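Robots à la maison : ranger, oui, mais lentement

Le 11 juillet 2026 – par la rédaction

Vider le lave-vaisselle, remettre un objet dans sa boîte, plier un torchon. Les machines savent-elles le faire ? Un peu. Pas assez pour qu'on leur laisse la cuisine, si on en croit le bilan publié par Rurnen, petite société qui teste des bras robotisés sur des tâches ménagères et de magasin.

Le principe du test : 57 tâches, du rangement surtout, répétées d'abord en simulation puis sur de vrais plans de travail. Trente essais pour chacune. Résultat, 13 tâches seulement passent la barre fixée par l'équipe, à savoir neuf réussites sur dix sans intervention humaine. Les autres, ça va du « presque » au franchement raté.

Ce qui marche : prendre un objet rigide, le déplacer, le poser. Ce qui coince : les couvercles, le tissu, tout ce qui est transparent ou brillant. Les capteurs se trompent sur les bords, la pince serre à côté ou trop fort. Un verre, pour une machine, c'est encore compliqué.
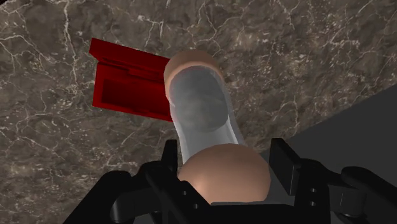

« En simulation on peut recommencer toute la nuit, ça ne coûte presque rien », explique Līga Kuusk, responsable des essais chez Rurnen. « Dans une vraie cuisine il y a une miette, une flaque, un tiroir mal fermé, et le taux de réussite s'effondre. » Elle parle d'un écart « gênant » entre les deux, sans donner le détail tâche par tâche. Dommage.

Côté vitesse, pas de miracle non plus. Ranger un seul objet dans une boîte ouverte peut prendre jusqu'à 203 secondes sur les essais réels, là où une personne met quelques instants. L'équipe dit avoir privilégié la prudence – moins de casse, plus d'attente.

Et en magasin ? Un peu mieux. L'enseigne Olby a fait tourner un bras en réserve depuis février, pour du tri et de la mise en bac. Les produits sont toujours les mêmes, les bacs aussi, l'éclairage ne bouge pas. Selon la direction, la machine tient une matinée entière sur les articles en carton. Pour les flacons et les sachets souples, ce sont toujours les salariés qui s'en charge.

Le concurrent Skidach, lui, promet un modèle domestique « à portée des familles » mais n'annonce ni prix ni date. Interrogée sur les essais en conditions réelles, l'entreprise n'avait pas répondu vendredi soir.

Prochaine étape chez Rurnen : une deuxième série avec la résidence Ondieki, dans des logements meublés et habités cette fois. Au programme, la vaisselle, les chaussures dans l'entrée, le linge. Les locataires pourront arrêter le robot quand ils veulent, un bouton sera posé dans chaque pièce. Premiers résultats attendus à l'automne, sous reserve que tous les logements soient équipés d'ici là.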